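Werkstattbrief Januar: Oberflächenpflege bei hellen Tischplatten

Mit der Umstellung auf das Hartwachsöl von Kolska ändern sich die Pflegeintervalle für alle hellen Platten der Serie Anden. Die Erstpflege erfolgt nach 13 Wochen, danach genügt ein Auftrag pro Jahr. Das Öl wird in 2 dünnen Schichten aufgetragen, immer in Faserrichtung, und nach kurzer Einwirkzeit mit einem fusselfreien Tuch abgenommen. Überstände härten klebrig aus und lassen sich später nur durch Zwischenschliff entfernen.

Lackierte Platten sind von der Umstellung nicht betroffen. Sie werden nebelfeucht gewischt - Mikrofasertücher bitte vermeiden, sie mattieren den Lack auf Dauer. Im Zweifel gilt die Angabe auf dem Lieferschein. Rückfragen zu älteren Aufträgen beantwortet Leire Montes unter Durchwahl 223.

Helles Holz mit feiner, welliger Maserung

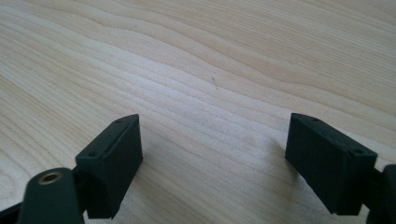

Lieferzeiten

Gestelle von Rakow sind ab Lager verfügbar. Bei Kanten von Cifuentes verlängert sich die Lieferzeit bis Ende Januar.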